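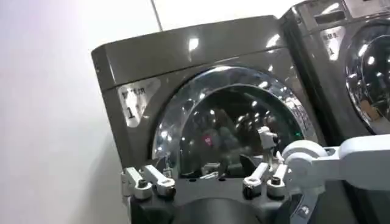

Section 4: Your First Wash

Welcome to the best part of the guide! You have a room key, you have a bag of dirty clothes, and now you get to use the front-loaders. They stand side by side, and each one has a light-colored label on the front with a large number on it. The dark gray pair by the white wall, with the big chrome rings around the doors, are the ones most new residents at Flalwood House try first, and they are a pleasure to use once you know the order of things. Read through the steps once before you load anything. It takes a couple of minutes and it will save you a cycle.

4.1 Before you load

1. Open the door all the way and look inside the drum. The glass is dark and picks up a lot of reflections from the ceiling lights, so a sock left at the back is hard to spot with the door shut. Turn the drum once by hand.

2. Wipe the rubber seal with a dry cloth. Pull the fold back gently with a finger and check underneath. Hair ties and coins love it in there.

3. Empty every pocket. Zip up zippers, fasten hooks, and turn jeans inside out.

4. Sort your load. Darks together, towels together, anything new and brightly colored by itself the first time.

CAUTION: Never wash anything that has had gasoline, paint thinner or cooking oil spilled on it. Talk to Ye-seo Do at the front desk first.

4.2 Loading

5. Put clothes in one at a time and shake each one out as it goes in. Balled-up sheets are the number one cause of a thumping machine!

6. Stop when you can still fit your hand, flat and upright, between the clothes and the top of the drum.

7. Tuck everything well clear of the seal and push the door shut until it clicks. Push on the rim - fingerprints on the glass are a chore to polish off.

Note: One bath mat alone will throw the spin off balance. Add two or three towels to keep it company.

4.3 Soap

8. Use high-efficiency detergent only. Measure it to the first line on the cap for a normal load and the second line for a really muddy one.

9. Pour it into the main section of the drawer. Softener goes in the small section with the flower on it. Close the drawer slowly so it doesn't splash.

CAUTION: More soap does not mean cleaner clothes. Too much foam makes the washer add extra rinses, and your shirts will come out stiff.

4.4 Starting the cycle

10. Choose your program. "Daily" runs 40 minutes and handles nearly everything. "Quick" runs 12 minutes and is great for gym clothes that need freshening, but please don't expect it to deal with grass stains.

11. Pick a temperature. Cold is fine for most loads. Save hot for towels and bedding.

12. Press Start and listen for the lock. If you don't hear it, open the door, check for a trapped sleeve, and try again.

Note: You can add a forgotten item early in the cycle. Press Pause and wait for the lock to release. If it stays locked, the water is already too high, and that T-shirt will have to wait for the next load.

4.5 When it's done

13. Take your clothes out promptly. They smell so much better when they go straight to the dryer or the rack!

14. Leave the door open a hand's width so the drum can air out, and pull the detergent drawer out a little too.

15. Run a finger around the seal one last time.

Last loads go in by 11 p.m., all year. September is the busy month, with everyone moving in at once, so early mornings are your friend.

If a washer stops partway through with water still in it, leave the door alone and call In-ho Cho on extension 2. Give him the number from the label and say which machine it is, left or right. Drying racks and the folding table are covered in Section 5.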